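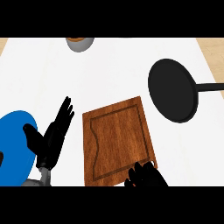 How to put together a link roundup people will finish

I've run the Pomine roundup long enough to have made every mistake in it. The steps go like this.

1. Save links as you find them. A plain text file will do. I tried Clumico for a month and ended up with 2000 bookmarks, most of them about owls.

2. Cut the list to six. If you're arguing with yourself over a seventh, it's a recipe.

3. Open with the serious story - the protest, the court ruling, the minister caught napping. Readers feel better about the dancing goat once they've read some news.

4. Write two sentences for each link, at most. Say where it comes from and why you bothered. "Wow" is not a sentence, whatever my early posts suggest. 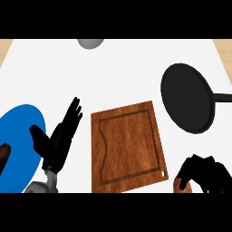

5. Check the date. I once got very worked up about a council vote in Gunder that had been settled three years earlier.

6. Click every link before you publish, then put your favourite last and go to bed.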